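About Herkberg School of Textile Care

Herkberg School of Textile Care has trained laundry, dry cleaning and garment repair staff for 26 years. The school was founded in Grudanitz, where it still occupies its original building beside the old dye works, and it opened a second teaching site in Hostura to serve students from the southern districts.

The school offers 2 programs. The Certificate in Garment Care requires 600 hours of instruction and is open to applicants without previous experience. The Advanced Certificate is intended for those already employed in the trade and is taught in the evening. Both programs begin in August.
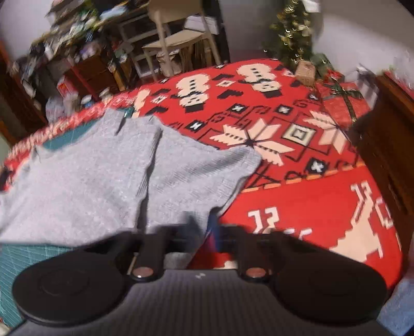

Instruction covers fiber identification, stain treatment, pressing, mending and customer service. First-term students work mainly with cotton and linen before moving on to more delicate articles. Knitwear such as the light grey sweater shown on this page is taught in the second term, when students learn to measure a garment before washing, to block it to its original size and to fold it for storage. Coats and formal wear follow in the final term.

Enrollment is limited to 82 students across both sites. Tuition includes all course materials and use of the school library. Graduates receive help in finding employment with hotels, hospitals and independent cleaners throughout the region.

Applications are accepted at either office. Visitors are welcome by appointment.

Page last revised 03/04/2024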